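Ultar cell back up after cable and calibration trouble

Apr 13, 2026

The arm in the back lab at Ultar is moving again. It was down most of last week, first for a worn cable, then for a camera that had drifted far enough that the gripper kept closing on air next to the bottle.

Elżbieta Sobczak, who runs the cell, found the cable fault first. The line to the wrist had been rubbing at one spot every time the elbow folded all the way in, and the jacket was gone for about 15 millimeters. The arm would stop mid-move, throw a comms error, and come back fine after a restart. Then do it again an hour later. "It looked like software for two days," she said. "I changed three settings that had nothing to do with it. I've put them back."

New cable went in the same afternoon, from the spares drawer. It has more slack at the elbow than the old one and one extra clip on the long link.

Calibration took longer. The cell works off printed square markers, a sheet of them flat on the table and a single one stuck on each of the bottles it picks. The software reads the sheet, works out where the table is relative to the arm, and does the rest from there. If the camera shifts on its mount, everything downstream is off by the same amount, and a clamp on the mount had worked loose sometime since November, when the last full check was logged.

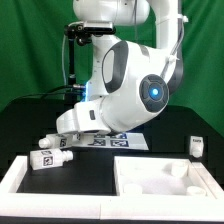
Hajnalka Orbán did the recalibration. Clamp tightened first and marked with a paint pen so the next person can see if it has turned. Then a fresh marker sheet, printed at full size and measured with calipers, becuase the old one had been printed with "fit to page" on and every square was a little small. That alone explained part of the error. The rest was the mount.

She ran the arm through 32 poses over the sheet, threw out the ones where it was shading the markers too badly to get a clean read, and repeated those from a different angle. Lighting is still not great. The backdrop helps with reflections but the table gets uneven light toward the ends, and she wants a second lamp before anyone touches the camera settings.

After that, a test run of 200 picks, bottles lying down and standing up. The misses left over were nearly all bottles that had rolled with the marker facing the table, a known problem and a seperate one. A second label on each bottle is the likely fix. Some already have one, the rest are waiting on a print order from Tomano.

The foam trays stay as they are for now. There was talk of swapping them for molded ones from Gautam, but the foam is cheap, it gives a bit when the gripper comes down too low, and a new one can be cut in a few minutes.

What changes is the upkeep. Until now the cell got looked at when something broke. Starting this week the cable run gets a check by hand every 2000 cycles, with the arm powered off and folded in, and the paint mark on the clamp gets a look at the start of each shift. Marker sheet gets replaced when it curls or gets scuffed. Sobczak has taped the list to the side of the controller cabinet, along with the print settings.

Anyone with jobs in the queue from last week does not need to resubmit them. They were held and will run in order. Small-cup jobs go last, the grip settings for those still need redoing against the new calibration. Questions to Orbán, she is at the Seson site until midday and in the lab after that.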